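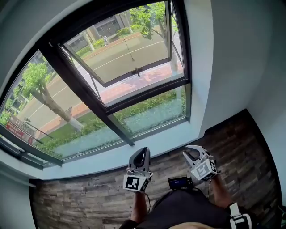 How many innings does a summer league game have to go to count if rain stops it?

Five, or four and a half if the home team is ahead. Anything shorter gets picked up later from the same point.

ternport_lefty
Is that new? When I pitched for Ternport they started rained out games over from scratch. I lost a 7 strikeout night that way.

Aslı Gündoğdu
Changed in March with the rest of the rule sheet. The pitch counts carry over too, so check the book before you put the same guy back out there.

bunt_first
I don't like it. Malý had a two run lead on us in the third and we had our ace lined up for the makeup. Now we start down two with one out.

ternport_lefty
You were losing. Why should that get wiped out?

bunt_first
Because half my roster was on vacation that night and I had a catcher playing short. A new game is a new game.

gapdoubles
They had people missing too. I'm with lefty on this one.

Does anybody know if stats count from the first part? Our shortstop is hitting .528 and he had two hits before they called it.

Aslı Gündoğdu
They count once the game is finished. If it never gets made up they come off.

gapdoubles
OK thanks. Is the Tillora makeup still at 7:35? Their site says 6.

Aslı Gündoğdu
7:35. The 6:00 slot went to the Tonix game.

bunt_first
I still think it should go to a vote before next season. Three innings isn't enough to hold anybody to.

ternport_lefty
Then bring it up at the managers meeting. I'll vote no.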